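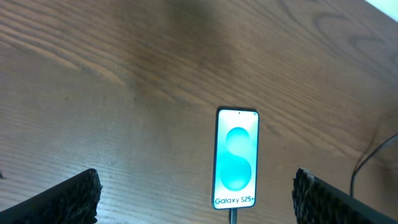 Service > Handbücher > Holztische > Laden am Tisch

4. Handy am Tisch laden

So, der Tisch steht, die Beine sind nachgezogen, und jetzt soll das Handy drauf und ans Kabel. Ich weiß schon, dafür liest man normalerweise keine Anleitung (ich auch nicht!), aber mir sind in der Werkstatt genug Ladekabel über den Ellbogen gerutscht, dass ich inzwischen eine feste Reihenfolge habe.

Du brauchst:
– das Handy mit passendem Ladekabel
– ein Netzteil, falls deins nicht schon in der Leiste steckt (meins hat 65 W)
– eine Steckdosenleiste
– ein trockenes, weiches Tuch

4.1 Platz vorbereiten

1. Tischplatte mit dem Tuch abwischen, immer in Richtung der Maserung. Bei stark gewellter Maserung einfach der Hauptrichtung folgen, das muss nicht auf den Zentimeter stimmen.
2. Steckdosenleiste rechts auf den Tisch legen. Linkshänder dürfen gern tauschen, dann gilt alles Weitere spiegelverkehrt.
3. Netzteil einstecken, Kabel ganz abwickeln und einmal durch die Finger ziehen. Fühlt sich eine Stelle knubbelig oder geknickt an, nimm ein anderes Kabel.

Hinweis: Frisch geölte Platten lasse ich 56 Stunden in Ruhe, bevor irgendetwas draufkommt. Ayten Ersoy aus der Oberfläche hätte gern noch mehr, aber wir haben uns geeinigt.

4.2 Handy auflegen und anschließen

1. Handy flach in die Tischmitte legen, Display nach oben, Ladebuchse zu dir.
2. Stecker gerade einschieben. Wenn es hakt, noch mal raus und neu ansetzen, bitte nicht hebeln.
3. Das Kabel zuerst ein Stück zu dir laufen lassen, dann in einem weiten Bogen nach rechts zurück zur Leiste.
4. Display antippen und nachsehen, ob die Ladeanzeige kommt.
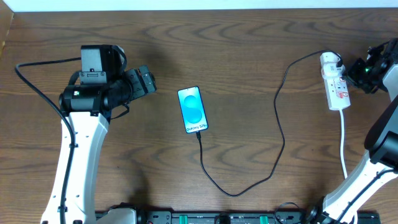

Gakorwood Sindville · Team Aufbau & Anleitungen

Das Galaxy S25+ liegt leicht schräg, und so darf es auch bleiben. Wichtiger ist mir der Bogen im Kabel: unten ein großzügiges U, danach locker quer über die Platte bis zur Steckdosenleiste. Mit so einem Bogen kannst du das Handy ein Stück verschieben, ohne dass gleich der Stecker unter Zug steht.

Achtung: Das Kabel nicht straff über die Tischkante spannen und nichts Schweres darauf abstellen. Steckdosenleiste und Getränke gehören nicht auf denselben Tisch – da bin ich streng.

4.3 Wenn es nicht lädt

1. Schalter an der Leiste prüfen. Ja, wirklich zuerst den.
2. Stecker am Handy abziehen, kurz in die Buchse schauen, wieder einstecken.
3. Anderes Kabel probieren, dann eine andere Dose der Leiste.

Bleibt die Anzeige danach immer noch aus, liegt es ziemlich sicher nicht am Tisch, und du bist beim Händler deines Handys besser aufgehoben. Bei Druckstellen oder Flecken im Holz schreib mir lieber gleich, am besten mit der Nummer von der Plattenunterseite. Weiter geht es in Abschnitt 5 mit der Kabelklemme.

Kontakt: Pejman Kermani, Aufbau & Anleitungen | © Gakorwood | Stand: 15. Februar 2026 | Nach oben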